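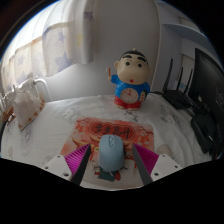
Zihan Lü
Posted 31 October 2018
I am posting the interim result on grasp labeling from the Kemeys study for comment before the internal review. The method assigns each recording a contact label from finger geometry alone, without force data. In the approach condition, of which the light blue mouse between the two magenta fingers is a typical case, the label must remain "open" until both fingertips close on the shell. Two annotators reviewed 2000 recordings and disagreed with the automatic label in 30 of them.

Tomos Jarman
Thank you for circulating this. Were the annotators shown the automatic label before giving their own? If so, the agreement figure should not be reported as independent.

Zihan Lü
They were not. The label was hidden until both entries had been submitted. Section 4 will be revised to state this.

Mererid Parry
I do not agree that geometry alone is sufficient. In the Warkia trials we found that compliant fingers bend before the object is secure, and a rounded object can rotate after the label has changed to "closed." 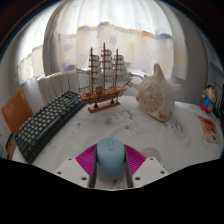

Our group therefore required 20 consecutive samples with no change in finger angle before accepting a grasp. I would ask that the same rule be tested on the Kemeys recordings.

Zihan Lü
The rule is reasonable for slow closures. Applied to quick ones, it would discard valid grasps, and I would not want it as the default.

Rhydian Eynon
Both versions can be run. Of the 30 disputed recordings, how many concern the moment of closing?

Zihan Lü
11. The remainder concern release.

Mererid Parry
Then release requires its own criterion, and my objection stands for the closing cases.

Romain Cordier
Please submit both analyses to the Jisgate repository by December, with the annotator instructions attached.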